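**Left arm stopping dead mid-bag, no fault code**

**jarkus_fan** · Jan 31, 2018

Two-arm cell, sorting job, running the Jarkus controller. On run 363 the left arm froze while both grippers were at the bag. No alarm, no code, the right one carried on pulling for a second or two until I hit the stop. It's done it twice more since. Pladwood support say it's "almost certainly" the bag confusing the grip sensing and want me to buy their updated fingers. I've swapped bags and it made no difference that I can see.

Before I hand over money, does that sound right to anyone?

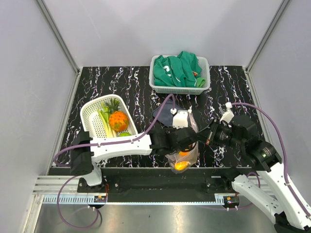 *Both arms at the bag, left arm's base at front left.*

**broston_bodger**

No, it doesn't. A grip sensing problem gives you a bad grip. It doesn't stop a whole arm without a code. Look at your purple cable. It's clipped along the white link and then goes over in a big arc to a connector, and there's another one hanging off the left base down over the rail to the floor. I'd want to know what that second one is before I listened to anybody selling fingers.

**mrs_torque**

> I'd want to know what that second one is

Same, but a dangling cable isn't proof of anything. I've had cells that looked like a plate of spaghetti and ran for years. What does the log say at the moment it stops?

**jarkus_fan**

Log just ends for the left side. Last line is a position, then nothing for 815 ms, then my stop.

**broston_bodger**

So it lost comms. Told you.

**mrs_torque**

Or power, or the board browned out. You can't tell those apart from a log that stops. Put a meter on the supply and wiggle things, with the arm parked and your hands well out of it.

**halfduplex**

Going to disagree with both of you. We had this on the Miranda line and it was software. Update fixed it, some 30 hours without a stop afterwards.

**broston_bodger**

30 hours is nothing. His went 363 runs before the first one. Did you unplug anything while you were updating?

**halfduplex**

Well, yes, we reseated the lot.

**broston_bodger**

Right.

**mrs_torque**

Leaving the cause aside, why did the right arm keep going? If one side drops out the other should stop by itself. Today it's a bag. I wouldn't run it again with anyone near until that's sorted.

**jarkus_fan**

Fair. Asked Pladwood that and they said the linked stop is "optional" and off by default. Page 19 of the manual, apparently. Turning it on now, then the meter. Not buying the fingers yet.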